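Progress report to the Tiltenar Rural Stays Fund
Project: Opening of the Garkwood guest cabins
Report date: 18/04/2024
Prepared by: Guilan Han, project manager, Brokatside Holiday Lets

Dear members of the fund,

This is the second report on the cabins at Garkwood. It covers the work from the end of winter until now. I have kept the same order as in my first report, so you can compare the two easily.

Buildings. Both cabins now have a finished roof and new windows on the north side. The larger cabin sleeps six and the smaller one sleeps four. Panicker, our contractor, completed the bathroom of the larger cabin in March. The smaller one is behind, as the floor under the shower was found rotten and must be replaced down to the beams. Panicker gave us a new price for this work and I accepted it, because it stays inside the reserve which you approved.

Access. The track from the road is 200 meters long and was very bad after the rains. We have put down gravel on the steepest part. A normal car can now arrive to the larger cabin, but I would not yet send a guest with a low car to the smaller one. The parking sign is ordered.

Kitchens. The stoves and refrigerators are installed in both cabins. We are now buying the small items: pans, plates, cutlery, food containers, bed linen for the sofa bed. I decided to buy the same items for both cabins, so the cleaner can exchange them without thinking.

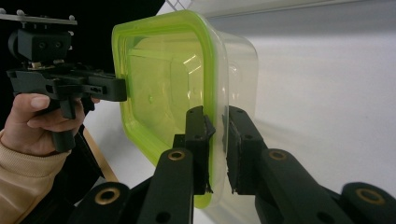 Page 2 of 2

Bookings. We opened the calendar for the larger cabin only. Until today we have 59 nights reserved, almost all of them in summer. Several guests asked if dogs are allowed. For the moment we say yes for one dog, with a cleaning fee, and we will look at this rule again in September. The smaller cabin is not shown on the website until the shower is ready.

Staff. The cleaning contract is signed for one season. The cleaner lives in the village and has asked for a key box at the gate, which we will install. I still do not have a person for the garden and the firewood. Two people have shown interest and I will meet them both.

Difficulties. The internet connection is weak in the smaller cabin. The provider proposes a mast, but the neighbor must agree, and I have not received his answer. I also underestimated the time for the fire inspection. The inspector came once and asked for a second smoke alarm near the stairs.

Next steps:
- finish the shower floor and call the inspector again
- take photographs of the larger cabin with the deck furniture in place
- send you the invoices for the gravel and the windows

With respect to the budget, I do not ask for any additional money in this period. I ask only that the date for the smaller cabin is moved by four weeks. Please confirm if you agree, so I can inform Panicker in writing.

With kind regards,
Guilan Han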